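Using a Folding Garment Rack at Home
Household Notes from the Runley Residents' Service

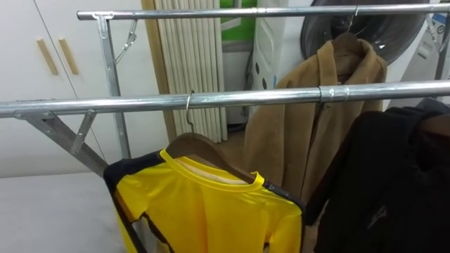
Household Notes, No. 27, page 13

A folding rack with two rails holds a good deal of clothing in a small space, provided the garments are arranged with some care. Residents of the Mendes and Marnirmont buildings may borrow a rack from the service desk for use during a move, a repair or a change of season.

Setting up. Open the legs fully before anything is hung. Check that the bolts at the hinge plates are snug, and tighten them by hand if they are not. On hard floors, place a folded towel under the feet.

Arranging the garments. Long coats belong on the rear rail. A camel-colored coat with a wide collar, for instance, should hang where its folds can fall straight. Sports jerseys and other light tops may go on the front rail, where they are easy to reach. Dark, bulky items are best kept toward one end. Leave a hand's width between garments that have just been washed.

Hangers. Wooden hangers are recommended for coats and jackets. Choose one that reaches to the shoulder seam and no farther, as a hanger that is too wide will leave points in the sleeves. For a crew-neck jersey, insert the hanger from the hem - pushing it through the collar stretches the ribbing.

Wool and felted fabrics. Brush downward with a soft clothes brush before storing. Empty the pockets, close the top button and turn the collar down. Coats should not be packed away damp.

Weight. Distribute heavy garments between both rails. Should a rail begin to bow, remove the heaviest items first and do not add more until the load has been moved.

Racks are to be returned folded by noon on Friday. Missing hooks or clamps should be reported to Heather Baird at the service desk. Questions about the care of particular fabrics may be left in writing for Roxana Sánchez, who prepares these notes.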